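The rug arrived in August, rolled up like a body, and lay in the hall for 20 days while we worked up to it.

It was a Pritmont, from the Tapley range, in a color the website called Oatmeal Dusk. I had read the description so many times I could say it from memory. "Brings warmth and quiet confidence to any room." Our living room had neither, and at 125 dollars, marked down, I figured we could afford both.

My wife wanted the Stekari, which was eight dollars cheaper and promised only that it was a rug.

"What does it bring to the room?" I asked.

"The floor," she said. "Closer to your feet."

We unrolled mine on a hot evening after moving the couch into the kitchen. It covered the boards from the window to the radiator and then went on, politely, up the wall. I had measured the room. I had measured it in the spring, with the bookcase somewhere else, and I may have rounded.
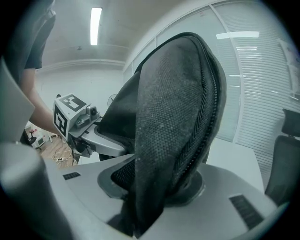

"It's confident," my wife said. "I'll give it that."

I called Bruvomura, the store, and waited on hold for 60 minutes, listening to a flute. The man who picked up was very kind. He asked whether the rug was damaged, and I said no. He asked whether it was as described, and I read him the part about quiet confidence. He thought it over and said that returns on those grounds were hard to process.

"Could you fold the end under?" he asked.

We folded the end under. This made a ridge along the radiator, low and soft, and the cat took possession of it before we had the couch back. She had ignored every bed we ever bought her, including one described as irresistible.

By nine o'clock my wife was stretched out on the flat part with a book, shoes off, one heel working at the pile.

"Don't say anything," she said.

I went to the kitchen and opened the laptop. Bruvomura had a floor lamp on sale that would anchor a corner and invite conversation. I looked at it for a while, then got up to find the tape measure.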